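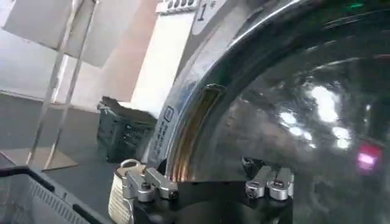

Washer door, close up

From: Fatos Janevski
To: wool-and-mending list
Date: December 3, 2021
Subject: Re: felted sweater, is it a goner?

Hi all,

Nita wrote:

> My gray pullover went through a warm cycle with the towels and came
> out sized for a toddler. It's 80 percent wool. I've read that hair
> conditioner will bring it back, and also that hair conditioner is
> nonsense. Who's right? Do I just cut it up for mittens?

Don't cut it up yet! I've been down this road more often than I'd like to admit (my worst was a cardigan I spent most of May knitting, and yes, I cried a little), and you can usually get some of it back. Maybe not all. If the stitches have blurred together so you can't pick out a single one, that's real felt and it's staying felt. But if you can still see the knitting, give it a go.

I do use conditioner, the cheapest one in the store. I don't think it's magic, it just makes the fibers slippery enough to slide when you pull. Edano swears by baby shampoo and her results look the same as mine, so use what you've got.

What I do:

1. Fill the sink with lukewarm water, stir in a good glug of conditioner, and leave the sweater in there while you have lunch. Don't rub it.

2. Press the water out and roll it up in a towel. I kneel on the roll. Then stretch it gently on a dry towel, working down the body first and then across, a bit at a time. Sleeves last, they're a pain.
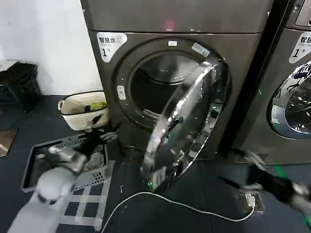

3. Pin it out flat to the size you want and walk away. Mine took 2 days last time. Keep it off the radiator, please, I've seen where that goes.

4. Measure it when it's dry and do the whole thing again if it's still short. My cardigan was 69 cm long before the accident and I got it within a whisker of that on the third try, though the cuffs never forgave me.

If it does end up as mittens, Zupan posted a nice pattern a while back, the one with the ribbing saved from the sweater's own hem. It's message 153 in the archive if the search is still broken. I made a pair for my sister and they're warmer than anything I've knit on purpose.

Oh, and does anybody still have blocking pins to spare? Mine have gone rusty and left little orange dots on a cream scarf, so I'm using sewing pins, and they bend like crazy.

Nita, let us know how it goes!

Fatos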